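Brosturari showroom set: bathroom floor, tidying and wiping tasks

Data card and README, second revision
Maintained by: Jucélia Conceição
Site: Ustasden, ground floor

Summary

This set covers household tidying in a bathroom showroom. The subject matter is freestanding bathtubs, their faucets, the toiletries kept near them, and the furniture standing in the same hall. Sessions were recorded during opening hours in June.
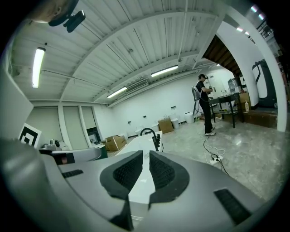
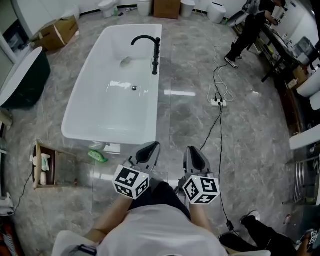 Contents

The set is divided into 14 task folders. Each folder name starts with the zone, followed by the activity, e.g. tub_rinse_bottles or table_clear. Zones are listed in zones.txt in the root folder. Two zones, tub and table, account for most of the material.

Task definitions

tub_clear: remove loose items from the basin and put them on the shelf. The drain must be left uncovered.
tub_wipe: wipe the rim from the faucet end to the far end, then the inner walls. The floor of the tub is a separate task.
bottle_return: pick up toiletry bottles from the floor and stand them in the shelf box, caps up. Bottle order is free.
table_clear: move small items from the tabletop to the lower shelf.
table_set: reverse of table_clear.

A task is complete when the last item has been released and is standing or lying without support. Up to 9 attempts were allowed per start layout. Failed attempts are kept and marked "f" in the status column.

Objects

Bottles are plastic and were partly filled with water to keep them from tipping. Labels were left on. The shelf box is open at the front and was not fixed to the floor, so its position drifts within a session. Treat it as movable.

Tubs are display models under the Primier and Rezende names and are not connected to the water supply. All wiping was done with a dry cloth. The matte black faucet handles were not operated.

Known issues

Glossy surfaces. Ceiling lights reflect in the tub walls and the polished tile. Segmentation of white items inside a white basin is unreliable, and masks for tub_clear were corrected by hand.
Cables on the floor. They are not annotated as objects. Filter on the class "ignore" if they affect floor masks.
Folder 5 has no start layout sheet. Use the first second of each take.
Some takes in table_set begin with an item already in the hand.

Changes in this revision

Renamed shelf_return to bottle_return. Merged duplicate bottle classes. Corrected the zone code for the dark green tub, which had been listed under table.

Corrections go to Jucélia Conceição with the folder name and take number.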